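Groceries, Again

I have been asking the same question since I started this blog: when will a machine put away my shopping? Folding shirts gets all the attention (and fair enough, I hate folding shirts), but groceries are the chore I'd hand over tomorrow. Everything in the bag is a different shape, half of it bruises, and it all has to end up in a place that makes sense to whoever cooks dinner.

So I've been reading everything I can find on two-armed setups, and I'm more excited than I've been in years! Two arms on a rail, a gripper on each, a counter with baskets and a little rack for the snacks. That's a kitchen job, near enough.
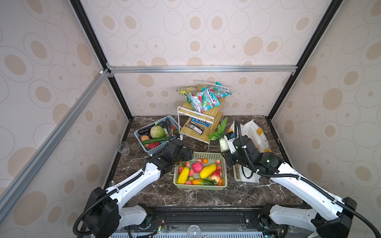 My friend Verena Auer spent 15 years on a packing line at Grostwood and she is a tougher crowd than I am. Her test is simple. Can it pick up a peach, then a cabbage, then a bag of candy, without anyone changing a setting in between? A person does that half asleep. For a machine those are three separate problems – one soft, one heavy and round, one that crumples and slides the minute you pinch it. She thinks the crumply one is the worst, and after reading up on it I agree with her.

Then there's the bag itself. A tote flops. The opening moves when you touch it, the handles get in the way, and leafy stuff sticks up over whatever is underneath. I'd love to see one arm hold the rim while the other reaches in, the way I do it at home.

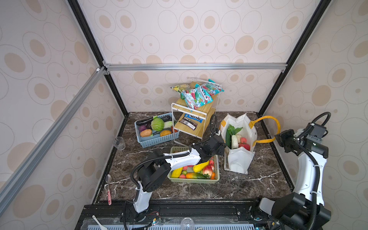
Page 4

Are we there yet? For a whole kitchen, no. Byung-chul Jang wrote in to say he'd settle for a machine that only does fruit, slowly, overnight, and I'd take that deal too. Slow doesn't bother me at all. My dishwasher takes forever and I adore it.

What I want next is the boring stuff: a full load, start to finish, with the dropped items left in. If you've come across one, send it over – I'll happily watch all of it.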